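When a Robot Doesn't Let Go

A gripper is a robot's hand. Many grippers have just two fingers. They open, they close, and that is most of what they do. At Akolen, a workshop in Drorkau, people teach grippers to pack small things into clear plastic bags. On 10/02/2019 one of them went wrong.

The gripper closed on a shuttlecock from a badminton set and kept squeezing. It should have stopped as soon as it had a good hold. The skirt of the shuttlecock bent flat, and a worker pushed the red stop button.

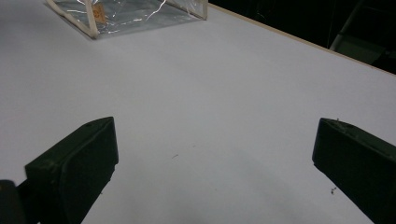
Why didn't the gripper stop by itself?
A small sensor tells the robot how hard it is squeezing. The wire to that sensor had come loose, so the robot kept reading zero and thought it was holding nothing.

The sensor had worked 986 times before that day. Things that work for a long time can still break — a wire that bends again and again gets weak.

The workers turned off the power before they touched anything. Fingers can get pinched, even by a small machine. Then they put in a new wire and set a limit on the motor. Now it can't use more than 80 percent of its strength, whatever the sensor says.

Next came the tests. Light, springy things are good for this.
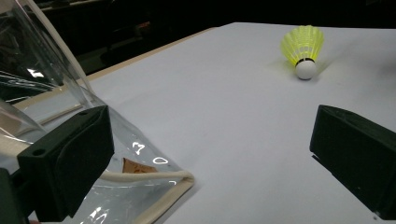

Each test is the same. The gripper closes, waits, and opens again. If the sensor reads zero for too long, the robot has to stop and turn on a warning light. Akolen planned 2,000 tests before the gripper could go back to its normal job — that takes many days.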